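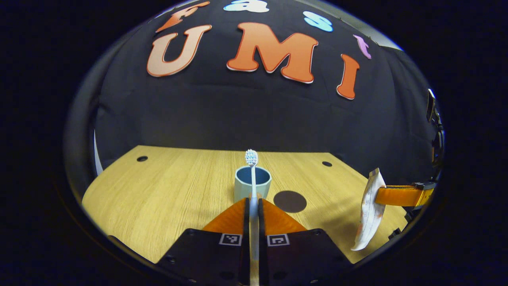 Toothbrush and cup task, demonstration table, Flundholm open day

Progress report to the Pinheiro Fund
Reporting period ending October 2026
Grant holder: Flundholm Manipulation Laboratory
Prepared by: Caoimhe Ó Gríofa

1. Purpose of this report

This report covers the open day held at the Flundholm site, which was the main public deliverable for the period. It also lists changes to the spending plan and the work scheduled up to December.

2. Open day: format

The open day ran in two sessions. The morning was reserved for partner organizations, among them Flolwood and Prostarside. The afternoon was open to the public without booking. Attendance over both sessions was 550, taken from the door register. The previous open day was held in 2022 in the old building, where no register was kept, so no comparison is offered.

Visitors moved through the hall in one direction and passed 6 stations. Stations 1 to 3 were posters and hardware displays. Stations 4 to 6 were live.

3. Station 4: household objects

Station 4 showed the hand-held gripper work funded under this grant. The task used everyday bathroom items: a toothbrush, a cup and a tube of toothpaste. The operator grips the toothbrush by its handle and lowers it into the cup. The fingers used on the toothbrush have soft orange pads, and each carries a square black-and-white marker. The table stood against a black fabric backdrop with "Fast UMI" across it in cut-out letters.

Diarmuid Hegarty ran the station in the morning and Salma Younis in the afternoon. Each demonstration was followed by a turn for one visitor, with a staff member alongside. First-time users generally closed the fingers too early and pushed the handle away. Most corrected this on the second attempt without instruction.

Over the day the station logged 1010 attempts, staff and visitors combined. Visitor attempts are stored separately and will not be used for training. The consent form covered participation only — a wider form would be needed if we wanted to keep them for research.

4. Stations 5 and 6

Station 5 (drawer opening) ran as planned. Station 6 (cloth folding) was stopped for part of the afternoon by a failed power supply. A replacement was fitted and the station reopened before the end of the session.

5. Feedback from partners

Orla Ní Bhriain of Flolwood asked for the task list to include containers with narrower openings. We have added two. Valdir Quintana of Prostarside asked how long a new operator needs before producing usable recordings. We do not have a firm figure and have made this a work item for the next period.

Written comments from the public were mostly about noise in the hall and the lack of seating at the live stations.

6. Budget

Hall preparation came in under the approved line. Printing came in over it, owing to a late change to the poster set. We request approval to move the balance from hall preparation to printing. No change to the grant total is sought.

7. Work to December

Operator training study: protocol drafted, ethics form submitted, first participants to be scheduled.
Station 4 task set: extend to the narrower containers and repeat with both trained operators.
Finger pads: inspect for wear after the open day and replace where needed. Spare pads are in stock.
Power supplies: test all units of the type that failed at Station 6.

The attendance register and station logs are held at Flundholm and can be sent on request.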